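Home Programs Grants Reports Contact
Search this site Enter keyword Go

Bavent Household Fund
Progress report: Nerar table-setting study
Wednesday, January 30, 2019

Work in this period covered the breakfast layout, the second of the layouts agreed with the Fund. Koma supplied the tableware in December. Of the 2,000 placements planned, 947 are complete, and 674 of those have been checked against the layout sheet. The rest of the checking is scheduled for the next period.

The layout is set on a brown mat on a white tabletop. The light-blue plate goes near the middle with one slice of whole-grain bread on it. The wooden mug tree stands directly behind the plate and holds two mugs, one dark teal and one pale pink. 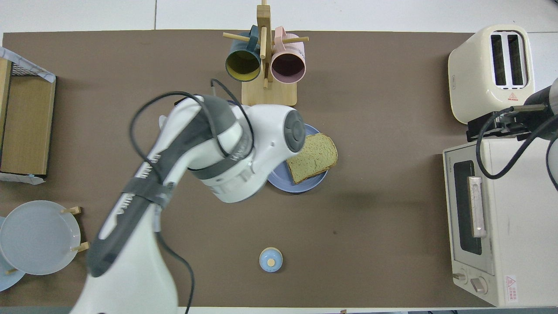

Nerar Progress Reports, No. 35, p. 4

The crate with the white cloth and the dish rack with the large white plate share the left side of the mat, crate at the back. The small round light-blue item has open space on all sides. The layout sheet now gives its position from the front edge of the mat.

Two changes are requested. The bread should be replaced at the start of each session, and the cost moved to consumables. The Tuhiwai tableware should be held over until the breakfast layout is finished. Neither change affects the total budget.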